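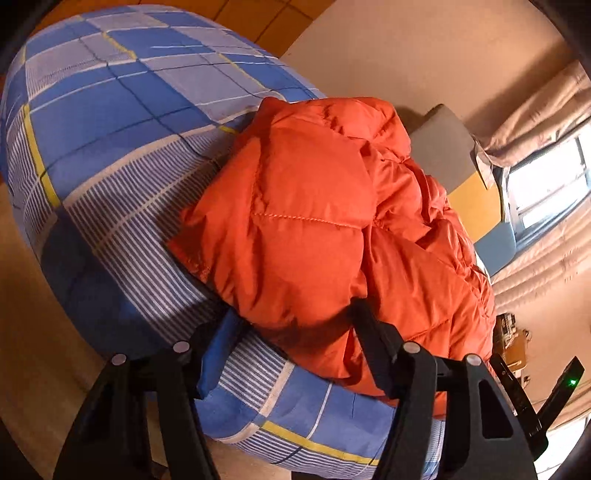 Blue plaid roll, orange puffer on top. Packing for Umness is under way!

Flor Londoño
Sat 23 June

1/ Right, I promised a few of you a packing thread and I've got the whole afternoon, so off we go. Four nights at Umness, one rucksack (40 litres), one big roll, and me. I love this bit nearly as much as the going.

2/ Start with the roll, as it's the biggest thing and everything else has to fit round it. I used to fold. Folding gave me a great square lump that fell open on the station steps, every year without fail. Rolling is so much better and I'm a bit cross that I was past thirty before I tried it.

3/ Plaid goes on the outside. I adore this plaid – big blue squares, pale lavender ones, dark navy lines and then the odd stripe of bright yellow that turns up just when you've stopped expecting it. It makes me happy before I've even left the house.

4/ The stripes are useful too! If you start with one lined up along your edge you can see straight away when the roll is wandering. When the yellow starts slanting off across the top you're rolling crooked. Mine usually slants. I usually leave it.

5/ How I roll: lay everything flat, smooth it out from the middle, fold the long sides in until it's a bit narrower than you want (it spreads). Kneel at one end and roll away from you, leaning on it with your forearms. Every couple of turns, stop and tug the loose end flat.

6/ Someone asked about creases. You'll get creases, mostly where it bends. I'm sleeping in a field, so they can come along.

7/ Two straps for the roll, one a hand's width in from each end. I did it with a single strap in March and by the time I was off the bus it looked like a bow tie. String works if you haven't got straps, but use something thick or your fingers will hate you on the walk.

8/ Now the jacket. Orangey red, shiny, very puffy, I look like a space tomato and I don't care one bit. It's June, I know. But Umness is right on the water and when the sun goes behind the hill at supper time you want sleeves, and then you want MORE sleeves.

9/ Puffers are lovely to pack and awful to pack neatly. Mine gets dumped on top of the roll while I sort the rest, and it goes in last. I've tried putting it in first and all that happens is I have to empty the bag on a platform to get it out again.

10/ Method for the jacket, for those who want it: zip it up, lay it face down, sleeves across the back, fold the bottom up once, then roll from the bottom to the collar, slowly, squeezing as you go so the air comes out of the neck. Then stuff the roll into the hood if it's got a hood. If it hasn't, an old pillowcase does very well.

11/ Don't leave it squashed for weeks though. Out of the bag as soon as you arrive, big shake, hang it somewhere. It puffs back up by teatime and that's a very satisfying thing to watch, if you're easily pleased like me.

12/ And check your seams before you go! Stitching on these goes along the hems first, I find. Ten minutes with a needle and some matching thread at home beats a trail of fluff the length of the campsite. (Ask me about the summer of the fluff. Or don't.)

13/ Rucksack order, bottom to top: spare shoes, wash bag, clothes in two soft bags, the tin with the stove bits, food, waterproofs. Then the puffer in whatever gap is left. Roll goes across the top on the outside.

14/ Clothes – two pairs of trousers, one pair of shorts, three tops, one jumper, and more socks than seems decent. I laid out a dress as well and then had a word with myself. Then I packed it anyway. It's tiny.

15/ Food for the first night only: flatbreads, hard cheese, a jar of beans, tomatoes, a lemon, and half a fruit cake wrapped in two layers of paper. There's a shop at Julitz, twenty minutes along the shore path, that does eggs and the best rolls I've ever eaten. If you go, get there early. The seeded ones vanish.

16/ Yes Ayala, the cake is the same one as last time. Yes, there's extra ginger. Yes, you may have the end piece.

17/ Question from a reply: why pack on the floor and not on the bed? I like being able to walk round things. On the bed it all slides into the middle, and then I lose a sock and have to go in after it.

18/ Also from a reply: do you weigh it? No. I put it on, walk up and down the stairs twice and if I say a rude word I take something out. This time it was the second book.

19/ Pitch this year is number 17, which I'm thrilled about. It's the one by the low wall with the flat bit for breakfast. We had 4 last year and it was fine, only everybody walks through it on the way to the taps, so you end up saying good morning with your toothbrush in.

20/ Getting there: train to Brarotik, then the little bus, then a bit of a hill. The roll is a brilliant seat while you wait for the bus, by the way. Stand it on its end and it sulks, but lay it down and there's room for two people and a bag of crisps.

21/ Things I've forgotten in other years, so you can laugh and then check your own bag: tin opener, towel, the tent pegs (only the pegs, the rest of the tent was there), a hat, my own glasses. The pegs year we borrowed from five different neighbours and I got three recipes out of it.

22/ Does anyone have a good way of carrying a lemon so it doesn't roll about? It's such a silly thing to be bothered by and I'm bothered by it every single time.

23/ Update: lemon inside spare shoe. Thank you all, so many of you said shoe! The shoe is clean, before you ask.

24/ Second update: I've redone the straps and moved one further in. Much better for carrying. Going to have a cup of tea, then try the stairs again with the whole lot on.

25/ Stairs done, no rude words. Train's at nine tomorrow. I'll post from the hill if there's any signal, and if there isn't you'll get all the photos at once on Thursday, including breakfast on the wall and whatever Ayala has done to the tent.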